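Review: Titell hand-held gripper, tried at the Etham open day

I went to the Etham open day on Thursday mostly because Thảo La had a spare ticket and I had nothing on until evening. I came home wanting to write about one thing, the Titell, so if you're after news on the big warehouse arms at the other end of the hall, sorry, I barely looked at them!

The Titell is a gripper you carry in your hand. You squeeze, the jaws close, and a camera on top records what you do so a robot can learn from it later. I've used two others like it (the old Carré at work, and a home-built one I'd rather forget), so I had opinions before I even got my jacket off.

Getting started

Seraina Aebischer was running the table, and she handed me the thing with hardly any introduction, which I liked. It's lighter than the Carré. My guess is the handle was shaped by somebody with smaller hands than mine, and my little finger kept sliding off the bottom, but Thảo had no trouble at all. The trigger has a long pull. For the first few tries I closed way too early and knocked a paper cup over instead of picking it up (twice, in front of a line of people).

After that it clicked. I was given 18 minutes, and by the end I could lift a playing card off a mat, which I have never once managed with the Carré. The pads grip well, and I never felt like I had to crush something to keep hold of it. Soft bags were harder. You have to come in low and pinch a fold, and if you go for the fat middle it just squirms away from you.

What I didn't love

The wrist. Oh, my wrist. There's enough weight out front that you feel it after a while, and when I asked about longer sessions Seraina said most people take a break every 28 minutes. I'd want one sooner. I'd also like a strap, or even just somewhere to hook a thumb. The start button is on the wrong side for a lefty like Thảo, who had to reach across with her other hand every single time.

And the demo bench was too tidy for my taste. Cups, blocks, a mat, lots of elbow room. My own apartment has never looked like that and I don't suppose yours has either.

Work in a lived-in room

So I was happy when we got to the part of the day on home recordings, because that's where a tool like this has to earn its keep. Snack bags on a little round table with a cloth on it, a bunk bed, bags on the counter, clothes in the cubbies. It's a much better test than blocks! Shiny packaging and a clear plastic bag are exactly what I'd want to practice on, and a fringed tablecloth is just the kind of thing I'd snag a jaw on.
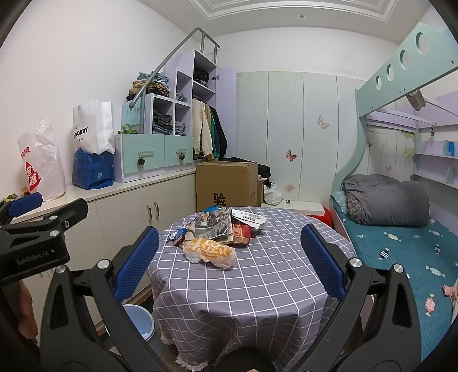 Would I buy one?

Probably, if Steltlow gets them in, as I'd like to try the handle again before paying for it. I'm giving it 4 out of 5. It loses the one for the wrist and the button together. If you have big hands, go hold one first, and wear short sleeves, my cuff kept getting in the way of the trigger. Thảo says she'd take it as is and put up with the button.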